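Dilby Home Laundry Guide
Section 7: Folding tops and shirts

Folding is the best bit of laundry day, and a soft, bright top is a lovely thing to start on! Clear a flat surface and lay the garment out in the middle of it, with your basket towards the back.

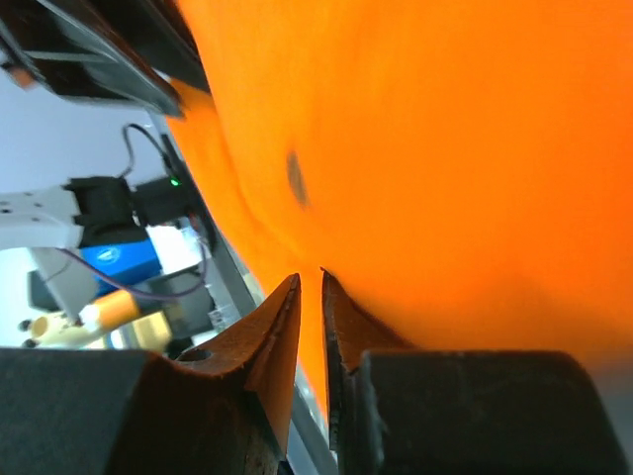
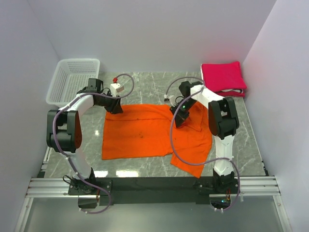 Fig. 22. Orange fabric, close up (first picture) and the garment on a marble-patterned top (second picture).

1. Spread the garment face down and smooth it from the centre outwards. Small creases are fine at this stage.

2. Bring one side in until it makes a neat rectangle. Go slowly — a straight first edge makes the rest so much easier.

3. Bring the other side across to match. If the cloth bunches, lift that part, give it a gentle shake and lay it down again.

4. Fold up from the hem, in half and then in half again. For the Birkia shelf, aim for a width of 30 cm.

5. Start your pile in a back corner and keep the folded edges facing you.

Note: Check for spots before you fold. Marked items go back in the wash (see Stains).

Caution: Do not press fleecy fabrics with a hot iron to flatten the folds.

Revised 7/6/19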